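From: Tirnham Recycling list
To: tirnham-recycling
Subject: Re: [tirnham-recycling] what goes in which bin now?
Date: Thursday, 7:40 pm

On Thursday a member in Pedholm wrote:

> We got the new bin chart in the mail and I'm still not sure
> about drink cartons. The old chart had them in with paper.
> Also, do paper cups count as paper? My household is split on
> this. And do I need to take the caps off bottles?

Cartons moved in November. They go in the blue bin with cans and bottles now. Open the flaps, rinse, press flat. The Bosman plant sorts them by machine and a carton full of old juice spoils whatever is next to it.

Paper cups are trash in both Tirnham and Pedholm, printed or plain. They have a lining that the paper mill at Lelov won't take. I asked twice and got the same answer both times.

Leave caps on bottles. Labels can stay too. Dents in cans don't matter, but don't crush them completely flat or they end up with the paper.

Wrappers and crinkly clear film are trash. Same for tissues. Small cardboard boxes go in paper, opened out. A clear plastic container is fine in blue if you can rinse it clean.

What I do is save it all up for a day or two and then sort it in one go on the kitchen counter, with an old quilt put down first so nothing drips on the surface. The last batch had a red soda can, a drink bottle with a white cap, a carton, a couple of paper cups and several wrappers. Can, bottle and carton to blue, cups and wrappers to trash. It takes me 10 minutes.

The quilt goes in the wash on warm afterward. If anyone wants a paper copy of the new chart, I have 20 left and can drop them at the Pedholm library on Thursday.

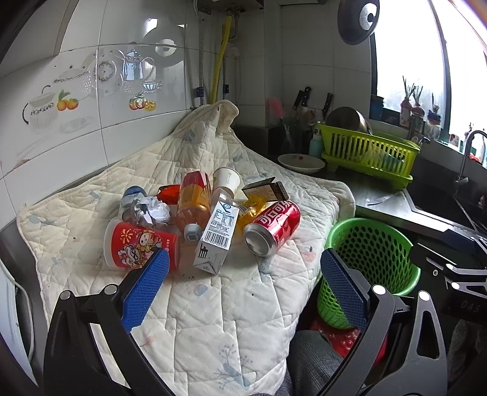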